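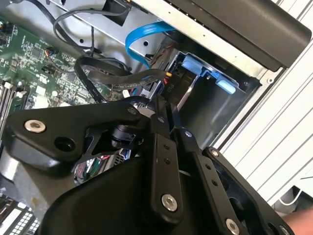

Mutholm campaign 2 – who is everyone hoping stays dead (spoilers thru ep 11)

Posted by saltmarsh_owl in Actual Play Talk
September
4 min read
84 comments

saltmarsh_owl
ok just finished 11 and I need to talk. So the party gets to Zultdale, the gate is shut, and they spend forty minutes on the ferry toll. FORTY. And then Peder walks out of the customs house like he didn't fall off a glacier in campaign 1. I yelled. My dog left the room.

Is it really him? The voice was the same but the GM never used the name, the bard's player said it first and the GM just kinda smiled and kept going.

tinpot_cleric
It's him. Same limp. Same thing with the gloves.

hexside
not him. GM said before the season started that campaign 1 characters are "weather, not people" this time. You'd feel them but not meet them. I took that as a flat no

tinpot_cleric
That was about player characters. Peder was an NPC the whole way thru

hexside
He was an NPC that one of the players ran for like a third of the campaign. So kinda both?

quillback
Coming in from the other side – I never saw campaign 1 and the scene fell flat for me. Everybody at the table is gasping and I'm looking at a guy with a ledger. They said new viewers could start here. First ten episodes, true. Then this.

saltmarsh_owl
fair. I can see that being annoying. For what it's worth you need maybe two episodes of backstory, the glacier one and the one before it

quillback
The glacier one is 136 minutes and the first hour is them buying rope.

saltmarsh_owl
the rope hour is good!!

mossjaw
rope hour is the best hour they ever did and I will not be taking replies

hexside
Going back to the topic. If it IS Peder then the timeline is busted. Campaign 2 is set after the Espiritu treaty, the toll sign has the new seal on it, the ranger asked about that specifically. Peder was already old. He'd be what, ninety

tinpot_cleric
Treaty year was never said out loud. The wiki date is a fan guess. I know bc I'm one of the people who argued on that page

hexside
it's on the map they sell

tinpot_cleric
The map has the year of the map. Drawn 1,621. Says nothing about when the treaty got signed. Could be thirty years before, could be that spring

hexside
ok I'm looking at mine now and. yeah. alright. "Drawn in the year". I'll give you that one. Still don't think it's him

dovecote_dm
Can I bring up the other thing. The warlock has now failed every single persuasion roll since they left Mutholm and the player keeps picking to do the talking. I love it but the paladin's player looked so tired at the gate. Is that a bit or is it real

mossjaw
bit. they do a whole thing about it in the after show

dovecote_dm
I don't get the after show, it's members only where I am. So from the plain episode it just reads as somebody being fed up

quillback
Reads that way to me too. I skipped ahead after the second failed roll.

saltmarsh_owl
you skipped the toll?? the toll is where the customs guy says the line about the river owing him. Which is almost word for word the last thing Peder says on the ice

quillback
Well now I have to go back.

tinpot_cleric
Timestamp is a bit past the break, right after the snack talk. Listen for the door too. The GM does the knock – two and then one. That was the signal in campaign 1

hexside
everyone knocks like that

tinpot_cleric
Nobody knocks like that

lanternfish9
lurker, first post, hi. My theory is it's Peder's brother. There's a brother in one letter, campaign 1, the Espiritu arc, the one the rogue stole and never read out in full. Only the top half got read. He worked "at the water" and that's all we ever get

saltmarsh_owl
OH

dovecote_dm
ok that's annoyingly good

hexside
I would take the brother. Fixes the age, fixes what the GM said. Doesn't fix the limp tho

lanternfish9
could be faking it? or family thing? haven't gotten that far lol

mossjaw
which episode is the letter, I want to rewach it tonight

lanternfish9
don't rememeber the number, it's the one that opens in the bathhouse. Letter is near the end

tinpot_cleric
Still him. But I'll watch the bathhouse one again before I say more

Show 61 more comments
Shares: 11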